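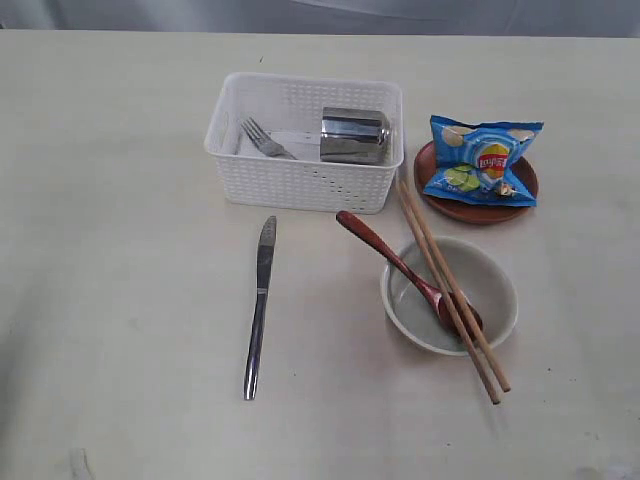 Odile Garrec

Tout dans un seul panier ?

Il paraît que la vaisselle d'une personne doit tenir dans un panier. C'est la règle Mollar, que le forum Ferkier recopie depuis septembre avec un sérieux qui m'étonne : 372 messages au dernier passage, et une majorité de gens convaincus d'avoir gagné un placard. Un couvert, un contenant pour boire, un bol, une assiette, le tout dans un bac ajouré qu'on attrape par la poignée et qu'on pose où l'on veut. On nous promet un coin repas dégagé en 30 jours. Je demande à voir, d'autant que les avis enthousiastes s'illustrent presque toujours avec des paniers vides.

Je précise que je n'ai rien contre le panier lui-même. Plastique blanc, coins arrondis, petits trous partout, une fente pour passer les doigts sur le petit côté : on en trouve de semblables dans n'importe quel bazar. Le guide Romix, lui, consacre 16 pages à expliquer comment le choisir. Seize pages pour un panier — j'ai lu des modes d'emploi de chaudière plus courts.

La première photo, en haut de page, donne la version légère. Une fourchette en travers, un gobelet en inox couché, et la moitié du volume qui ne sert à rien. À ce stade tout le monde a raison, y compris Mollar. Il reste quand même une assiette sur la table avec un sachet de chips Lay's posé dessus, et je n'ai trouvé dans la règle aucune ligne sur les chips.

Ensuite on passe au service plus complet. Couteau et fourchette côte à côte, gobelet au-dessus, un bol clair avec une cuillère en bois dedans et une paire de baguettes en travers, l'assiette brun-rouge un peu plus loin. Étalé, c'est plutôt joli, et ça prend de la place. Les baguettes dépassent largement du bol et finissent au-dessus de la table : pas idéal si quelqu'un passe avec une manche un peu ample. 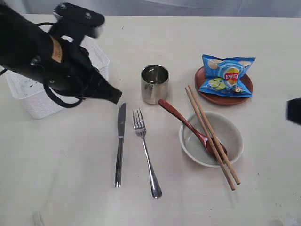 Debout ou à plat, la vraie dispute

Sur Ferkier, les partisans du rangement vertical ne parlent plus guère à ceux du rangement à plat. Les premiers soutiennent qu'on voit tout d'un coup d'œil. Les seconds répondent qu'une assiette debout finit toujours par glisser, et qu'un bol penché n'est pas un bol rangé. Je penche (moi aussi) du côté des seconds, avec une réserve : à plat, l'assiette mange le fond du panier et il faut tout empiler par-dessus.

Reconnaissons au vertical qu'il fait tenir beaucoup de monde. L'assiette dépasse, la cuillère sort en biais, il faut chercher la fourchette derrière le bol. Quant aux baguettes, je les préférerais franchement dans un verre. 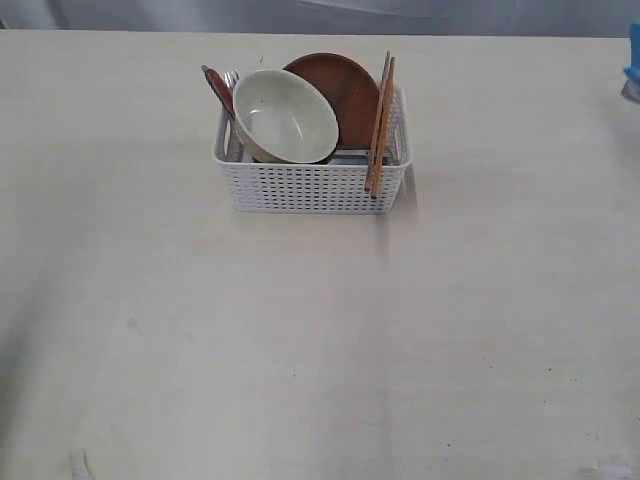 Version debout. L'assiette monte plus haut que tout le reste, les baguettes sont du côté droit, le bas contre la paroi extérieure.

Est-ce que ça se transporte ? Les Mollar jurent que oui. Je note seulement que la poignée est sur le petit côté, donc qu'une main là et l'autre en face me paraît un minimum, et qu'un panier chargé en hauteur ne rentre plus sous une étagère basse. La boutique Tilahun affiche fièrement 4000 paniers vendus. Elle ne dit pas combien servent maintenant à ranger des pinces à linge.

Reste la question du grignotage, que la méthode évite soigneusement. Où va le sachet ouvert ? Où va le sachet fermé, d'ailleurs ? Dans le panier, il prend toute la place. Sur l'assiette, il a l'air d'un plat principal. Je n'ai pas de meilleure idée et je soupçonne le guide Romix de ne pas en avoir non plus.

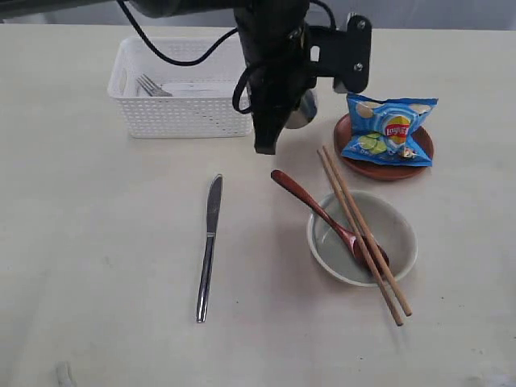
La fourchette au panier, les chips sur la soucoupe. Des rondelles de concombre sur l'emballage, ce sera le légume du jour.

Si vous tenez à essayer, prenez le panier que vous avez déjà et laissez les 16 pages où elles sont. Pour ma part je garde mon tiroir, avec son fond qui coince.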